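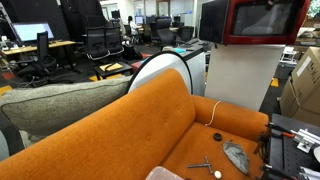
How long does it take to teach a robot arm a simple tidying job by remote control?

With the Covum hand controller it took me one long afternoon to record enough good runs, plus a night of training. A fussier job, or one with soft things in it, takes several afternoons. If you've never driven an arm before, add a day just for your hands to learn.

I've had the Covum for long enough now that the rubber on the trigger has gone shiny, so it seemed time to write it up properly. I bought it to replace a Nuster leader arm, the kind where you hold a small copy of the robot and the real one does whatever your copy does. I liked the Nuster a lot and I'll come back to it, because for some people it's still the better buy.

What you get

The Covum is a handle with a trigger, a small base station, and a foot pedal. You hold the handle, squeeze the trigger, and the gripper closes as far as you squeezed. Move your hand left and the arm goes left. Press the pedal and the arm stops listening, so you can bring your hand back to a comfortable spot and carry on from there. That's called clutching and it took me maybe an hour to stop thinking about it. After that it felt like lifting a computer mouse when you run out of desk.

The software records everything while you drive: joint positions, trigger position, and whatever cameras you've plugged in. One tap of the pedal starts a run, two taps save it, and a long press throws it away. I love the long press. On the Nuster setup I had to let go and reach for a keyboard to bin a bad run, and I'd get lazy and keep runs I shouldn't have. My data is much cleaner now purely on account of a pedal!

Setup

Easy, with one nasty corner. The base station found my arm on the first try. The calibration, though, wants you to hold the handle "level and facing forward" and the manual doesn't say forward relative to what. It means the robot's forward, not yours. I was sitting side-on to the arm and spent a silly amount of time driving it in the wrong direction before I worked that out. Do the calibration standing behind the arm and you'll be fine.

The cable is 186 centimeters long. That's enough for a table. For anything bigger, say when the arm is working over a couch or reaching down to a low shelf, you'll be glad of an extension, and Fovitow makes one that fits and doesn't add any lag that I could feel.

How it drives

Beautifully, for most things. Picking small objects off a soft seat is where it really won me over. A seat cushion gives under the gripper, so you can't come straight down and close the way you would on a table. You want to come in low, press just a little, and close slowly. With the leader arm my wrist got tired holding that slow descent and I'd drop the last bit too fast. With the Covum I can turn the motion scale down so that a big hand movement makes a small robot movement, and the gripper just floats in. I leave it at the third setting for approach and bump it up for the carry.

Cloth is harder. You need to see which fold is sticking up, and for that a wrist camera helps more than any controller. But the trigger is nice and light in the first half of its travel, so you can pinch a bit of fabric, feel (well, see) whether it's coming with you, and try again without a big jerky release. Those little second tries are worth keeping in the data, by the way. The arm learns to try again too.

Flat things are my weak spot. Anything shaped like a bottle cap or a coin needs the fingers exactly right, and there's no force feedback on this model. You get a buzz in the handle when the gripper stalls, and that's all. It tells you that you've touched something but not how hard. I've learned to watch the fabric around the object instead.

Long metal tools are somewhere in between. Easy to grab, easy to grab badly. If you pick up a T-shaped handle anywhere but near the crossbar it swings, and the swing ends up in your recordings and then in what the robot does. I redid a whole batch for that.

The numbers I have

For a pick-and-place job with a handful of mixed objects, I kept 102 runs out of a longer session and trained on those. The result was good on hard objects and patchy on cloth. Adding another batch, mostly cloth, fixed a lot of it. I wouldn't read too much into my count, as your arm and your objects will be different, but I do think people record too many sloppy runs and too few careful ones.

Battery life doesn't come into it (it's wired). The handle gets a bit warm after a couple of hours. Drift was small: by the end of a long session the robot's idea of level and mine had moved apart slightly, and one quick recalibration sorted it. I do that now every time I get up for coffee.

Things I'd change

- The pedal slides on carpet. I stuck hook tape under mine and it hasn't moved since.
- The status light is on the base station, where you're not looking. It should be on the handle.
- Left-handed mode exists but you have to turn it on in a settings file.
- Runs get named by a long string of letters. Let me type a name! The May update added tags, which helps when you have a lot of tasks going.

Compared with the Nuster

The leader arm is easier on day one. You can hand it to a visitor and they'll be picking things up inside a minute, and you never hit a position the robot can't reach because your little arm can't reach it either. With the Covum you can steer straight into a joint limit, and the arm just stops with a polite beep. New drivers find that maddening.

But the leader arm takes up desk space, it only matches one robot, and my shoulder hated it. If you own more than one kind of arm, or you record for hours at a time, get the Covum. If you teach a class, or lots of different people will be driving, stay with the Nuster. I also borrowed a Pîrvu glove for a while - lovely idea, tracked my fingers well, and I couldn't keep my wrist steady enough in it to get a single run I'd want to train on.

I'm giving it 4 out of 5. The missing point is for the force feedback and that calibration page. Mine is plugged in right now with a half-finished cloth batch on it, and I'm going back to it as soon as I've posted this.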